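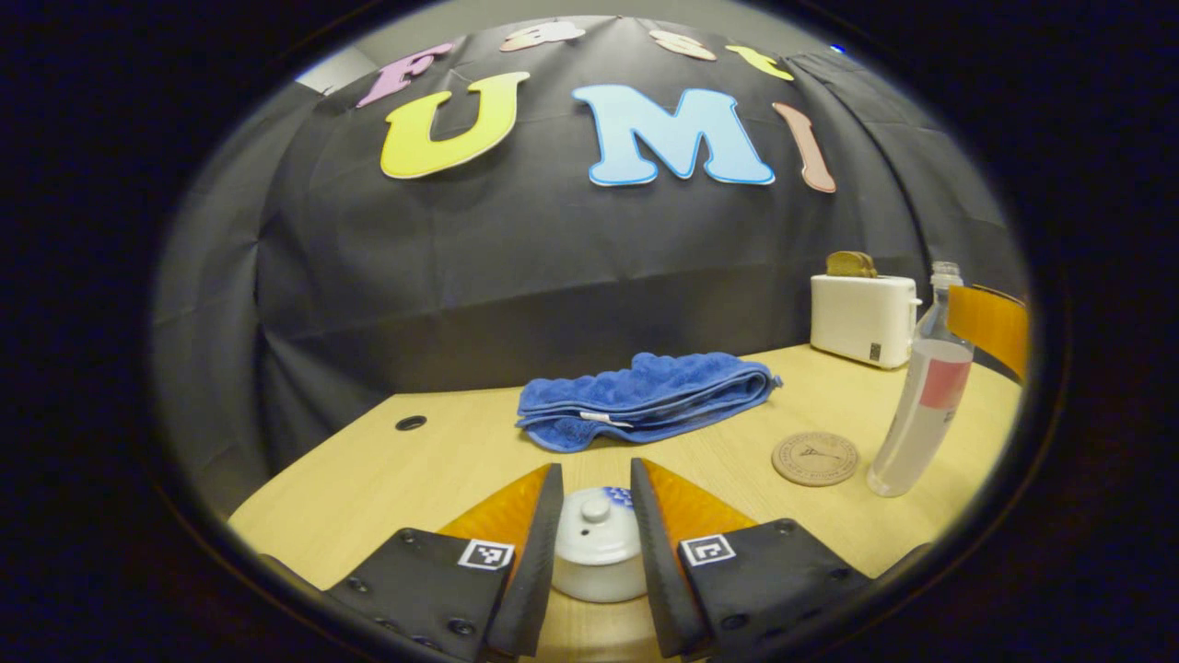 By Fidelina Rivadeneyra

CHAPTER 6
What the Artist Says About the Work

Most students come to the artist interview with too much trust. A painter sits down, talks for an hour about light or grief or her grandmother's kitchen, and the talk gets printed beside the paintings as if one proved the other. I doubt that it does, and this chapter asks you to doubt it too.

Take the Kirthorpe interviews, which we will use throughout. Katsuhiko Ikeda was asked 2 times why he gave up color. In the first talk he said he had grown tired of it. In the second, taped one September for the Hamada catalog, he said the gray panels were a form of mourning. Critics have quoted the second answer ever since. I have yet to see a review that quotes the first.

Which is true? Maybe both, maybe neither. Artists forget. They get asked the same question until they find a reply that people like, and then they keep it - as any of us would. The transcript runs to 189 pages, and a good deal of it sounds rehearsed to me.

This doesn't make interviews useless. They can tell you when a panel was started, who paid for it, what was painted over. Check even those claims against the studio records at Rutgate where you can.

Before reading on, write down what you think the gray panels are about. Keep the page.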